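Sorting Night

Ten past four in the morning and the ferry for Storurholm goes at six. Still a table to clear.

The Henríquez house, top of Hestville. Sold in May, keys due back at noon. She'd said she would do the big things first. She did the big things. Now it was only small stuff – packets, bits, whatever had lived in the drawers – and the small stuff was winning.

Keep. Give away. Don't know. Three piles, simple. Except Don't Know had 19 things in it and Keep had one, a Grarel key ring with no keys.

She picked up a box. Put it down. Picked it up agian. 624 steps down to the harbor, her father counted them once, and every single thing on the wood would have to go down them in her arms. 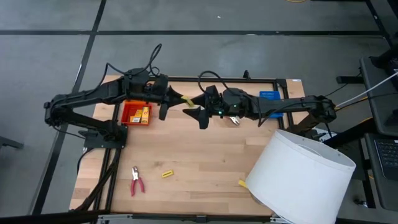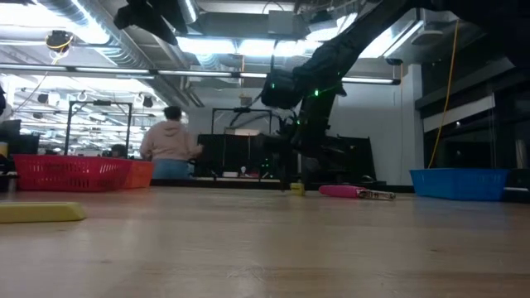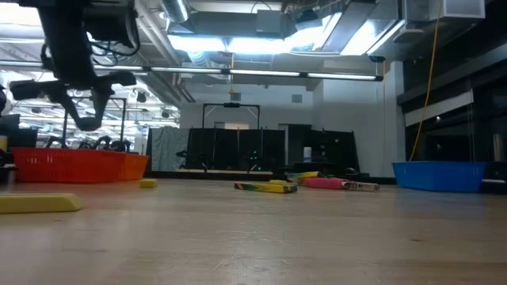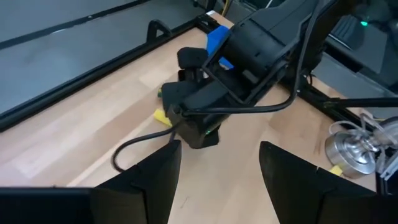

A light wooden tabletop, and all of it to deal with.

Her sister on the phone, half asleep, telling her to leave the lot, the new people could have it, they'd paid enough, and did she really want to carry a box of little yellow nothings onto a boat.

Yes. No. Maybe the little ones.

Then the sister, more awake, asking was the good tape there, becuase if it was she wanted it.

Twenty minutes gone. Coat on. She swept Don't Know into the bag without looking, all of it, the Give Away too – zipped it, the zip stuck, left it stuck. Lights off. Went back for the key ring.

Down the steps fast, one hand on the rail, the bag banging at her knee. At step 100 she stopped to change hands. Down in the harbor the ferry had its lamps on already.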